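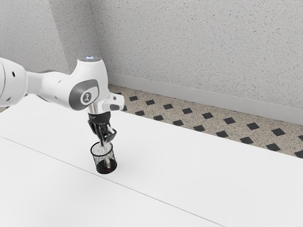
El portalápices de rejilla negra, sobre la mesa blanca.

De: Carla Salameh
Para: lista Hourani, libros y lectores
Asunto: Re: Los títulos retirados de la biblioteca de Stastent
Fecha: lun 13 de junio

Querida Maysoun, queridos todos:

Perdonad que conteste con tanto retraso, que llevo días con el mensaje abierto y cada vez que me sentaba a escribir me llamaba alguien (mi hermana, casi siempre, que se casa su hija y ya os podéis imaginar cómo está la casa).

Maysoun Rawashdeh escribió:
> Me confirman desde Stastent que la circular ya está colgada en la puerta de la
> biblioteca. Son 190 títulos los que pasan a consulta con permiso, casi todo
> novela y bastante poesía. No dan motivos, solo dicen "contenido inadecuado".
> ¿Alguien tiene la lista completa? A mí me han pasado las dos primeras hojas y
> no me dejaron fotocopiar el resto. ¿Y sabéis si afecta también a los discos?

La lista completa la tengo, sí. Me la dejó copiar a mano una antigua compañera de Wokero y me pasé una tarde entera en ello, con un café detrás de otro. Son nueve hojas por las dos caras y hay cosas que te dejan con la boca abierta: un recetario, dos manuales de costura y una antología de nanas que yo les cantaba a mis hijos. La de las nanas me dolió de verdad, qué queréis que os diga.

Sobre los discos, Maysoun, la circular no los menciona, pero en enero ya se llevaron del sótano 400 casetes "para revisión" y que yo sepa no ha vuelto ninguna. Pregunté dos veces en el mostrador. La segunda me atendió un chico muy amable que me apuntó el teléfono de la oficina de Brakora, y allí no lo cogen nunca por la mañana; probad después de las cuatro.

En cuanto a la carta de protesta, llevamos más de 200 firmas y me parece una maravilla para lo poco que la hemos movido. Yo quitaría el segundo párrafo, el de las comparaciones con otros países, porque se nos va por las ramas y les da una excusa para discutir de otra cosa. Y pediría algo bien concreto: que publiquen el motivo de cada retirada, título por título, y que se pueda recurrir.

Paso la lista a limpio esta semana y os la mando en cuanto la tenga. Si alguien conserva en casa un catálogo anterior de la biblioteca, que me escriba, por favor, que me faltan los datos de edición de varios libros y mi letra, a partir de la hoja seis, no la entiendo ni yo.

Un abrazo muy grande a todos, y otro para tu madre, Maysoun, que me acuerdo mucho de ella.

Carla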